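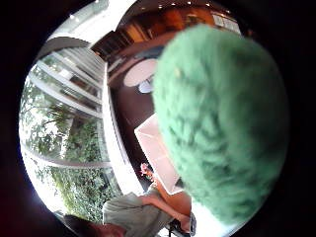 TEXTILES & CARE

Pile, heat and the drying problem

Kátia Nogueira has tested household fabrics for eleven years, most recently at Drenska, where she runs the laundering laboratory. Her subject is pile: the raised fibres on throws, bath mats and soft furnishings, and why they stop standing up.

"Most pile damage is heat damage," she says. "Polyester softens well below its melting point. If the fibres are lying flat when they soften, they set flat when they cool."

Her standard test uses 100 wash cycles at 30 degrees. Samples are weighed, measured for pile height and graded by two assessors working separately. In the last series, completed in June, the laboratory graded 147 samples. Those dried on a rack kept more of their height than those dried by machine, whatever the price of the fabric.

Detergent is the second cause. Residue binds neighbouring fibres into tufts, which owners tend to read as wear. Nogueira recommends half the dose printed on the packet for soft water, and an extra rinse for anything with a pile longer than a fingernail. 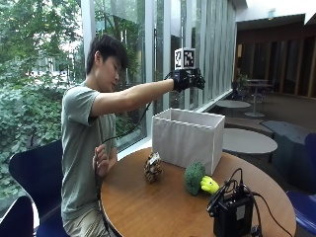 Fabric softener she leaves out altogether. "It coats the fibre. The first wash feels better and the tenth feels worse. On a towel it also reduces absorbency, and you can measure that with a dropper and a stopwatch."

Her colleague Igor Vrabec deals with storage. His advice is to fold loosely, keep weight off the pile and avoid sealed plastic. A vacuum bag saves space, he says, but a winter under compression can leave creases that steam will only partly lift.

On brushing, the two disagree. Vrabec uses a soft brush while the fabric is still damp. Nogueira waits until it is dry and then works in one direction only.

"Igor gets a better finish on short pile," she says. "On long pile he pulls fibres out. I have the lint weights, if he would like to see them again."

The next series will cover wool blends, which felt when agitated and need a separate method.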